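Print this page | E-mail this page
Last updated: July
Posted in July by the program office, Milside

Equipment plan for the home-help project: progress report to the Iston Fund

Thank you again for your patience with us over the spring, and for the kind note that came with the second payment. You asked for a fuller account of where the equipment money stands, and what we'd like to do with the part that is still unspent, so I've tried to put everything in one place, including a few things we got wrong.

The short version is that we're on budget but behind on buying. When we wrote the original application we expected to have picked a supplier for the spare gripper parts by now, and we haven't. Two firms quoted, Dunine and El Fassi, and their offers are so different in shape that it took us a good while to work out how to compare them. Dunine wants to sell us everything up front, with a long list of spares. El Fassi would rather we bought less to begin with and paid for a yearly service visit. I confess I came into this preferring the first, as I like to see things on a shelf, but the more we've talked to the people who do the daily work the more I've come around to the second.

What changed my mind was looking properly at what wears out. We went back through the maintenance log, which has 43 entries in it so far, and hardly any of them concern the expensive parts. They're nearly all small - bolts that needed tightening at the finger joints, a cable to be re-seated, a pad to be replaced. We had put a generous sum aside for a complete second gripper, and I don't think that was foolish at the time (we had very little to go on!), but it's hard to defend now.

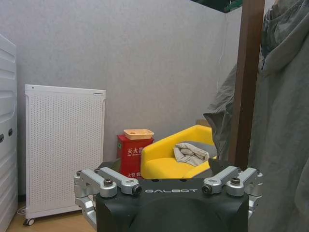 So we'd like to ask for your agreement to move that money. Our proposal is to drop the second gripper from this year's plan and spend $1,662 on a set of replacement finger linkages, along with the fasteners and the tools to fit them. A further $650 would go to soft household goods for the handling work: throws, coats, cushion covers and the like. That may look like an odd line in an equipment budget, and I did wonder how it would read to you, but cloth is where the team feels least ready. A coat hanging up and a coat thrown over a chair are very different jobs for a pair of fingers, and we'd like a much wider choice of fabrics to practice with than we have been able to scrape together from our own closets.

We also want to plan for space more carefully than we did the first time. Our original floor plan showed tidy, open rooms, and I drew most of it myself, so I can only blame myself. Real homes have a heater against the wall and cords on the floor, and furniture pushed close together in the corners. We would like to keep the rooms that way, and so the budget for shelving has come down and a small amount has gone in for cord covers in the walkways people use most.

Training has gone well. We now have 4 people who can do the routine checks without help, where in the winter we had only one, and that took a real worry off my mind. The checks are done at the start of the day, before anybody gets busy with other things, and the sheet we use for them has been shortened to a single page at the team's request.

There are still a few open questions on the buying side. El Fassi hasn't yet told us whether travel is included in the service price, and Dunine has offered to revise its quote if we take fewer spares, so it would be unfair to call the matter closed. I've asked both for an answer in writing. We also need to settle who pays for shipping if a part has to go back, as neither quote mentions it and we were caught out by that once before.

If you're comfortable with moving the gripper money, a short reply by e-mail is all we need, and we'll send the amended budget sheet back the same week. If you'd rather talk it over first, mornings are best for us, and you would be very welcome to come out to Milside and spend some time with the team. The coffee has improved since your last visit.

Print this page | E-mail this page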